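Reading time: 6 min

4.2 The table as a filing system

Participants were asked to leave their work tables as they would on any other evening. Most said they had. Several of the tables were suspiciously well dusted, and we have coded those homes separately as "tidied for company".

Of the 329 tables in the Koivisto survey, the ones used for small building projects gave us the most trouble. A kitchen table has manners. Plates go away, the fruit bowl stays. A hobby table keeps everything that was ever useful and a few things that might be, and its owner can find a particular screw on it faster than we could find our own car keys.

We borrow the term "parking" from Moynihan's earlier work on sewing rooms. An object is parked when it has no job at the moment but has not been sent home either. Tape is the classic parked object. In the follow-up talks, people told us at length where the tape lived, and the tape was seldom there. Drinks cans behave in much the same way, with less excuse.

Small hardware is another matter. Left on a bare surface, screws travel, and every builder we spoke to had a story about one going through a gap in the floor. The usual answer is a bowl or a lid, almost never bought for the job. Proper organisers with little labelled drawers were owned by many of the same people and were mostly kept in a cupboard, where they looked very organised. Figure 6 gives a typical arrangement, with the fasteners gathered in a round cardboard bowl and the roll of tape parked near the far side of the table, not far from a can. 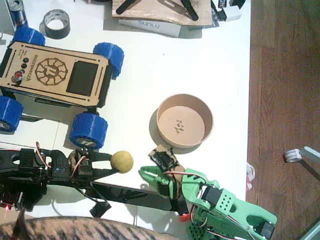 Figure 6. Work table with a small wheeled rover, its engraved wooden plate uppermost. Parked items lie mainly towards the far edge. The white box is marked "SUNLU".

4.3 Edges and middles

The pattern in Figure 6 turned up often enough that we gave it a name, "the tide line". Things in use drift to the middle and near side of the table. Packaging, offcuts and drinks wash up at the back. Owners described this as a system when asked in February and as a mess when asked again in winter, a colour of opinion we put down to the heating bill.

Boxes deserve a word of their own. A box on the back edge is rarely rubbish in its owner's eyes. "It's a good box," one Restitmont builder told us, and would not be drawn further. We had planned a category for empty boxes and dropped it after the pilot, when it became clear that asking people to open them was bad for rapport.

Correspondence: Gráinne Moynihan, Koivisto table survey, Restitmont
Last updated: February
Back to top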